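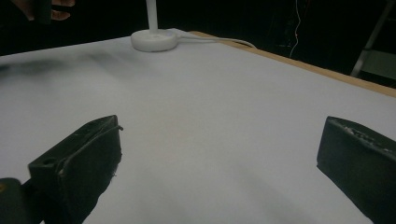

Lihua Dai told us after her first November term that she'd tried two other language schools and quit both, and with us she was ordering lunch in Spanish by week 5. We hear that a lot. Makes our day every time.

About Lalia

Small language school, second floor of the Marton building, above the shoe repair. Spanish, Portuguese, Korean, a little Turkish when we can get a teacher. Evenings mostly. Saturday mornings too.

Started with one class and a borrowed whiteboard. Now almost 400 students a year. Still no textbooks in the beginner rooms, you talk from the first night. Scary for ten minutes, then fine.
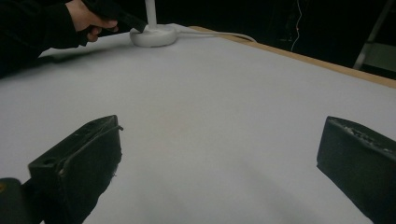 How classes work

Small groups. Two hours, short break, coffee's downstairs. Miss a week and you can make it up in any other group at your level, just email the desk frist.

Levels are named after our old cat Jalum (beginner) and the street we used to be on, Meng (everyone else). Yes it confuses people.
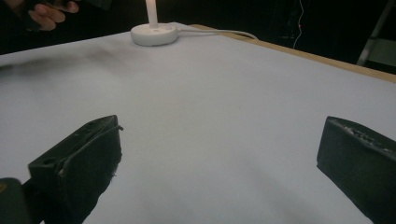

Placement is a chat on the phone, no written test. If you land in the wrong group, move. No fee for that.

Prices

Ten-week term is $263. Returning students pay $210. Books for the upper groups extra, used copies at the desk, pencil marks and all.
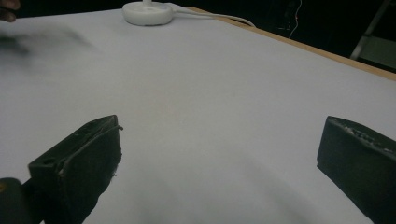

Payment plans are fine, ask. Refunds up to the second class, after that we give credit. Credit dosn't expire.

Desk is open from 3 pm weekdays. Ring twice, the buzzer sticks.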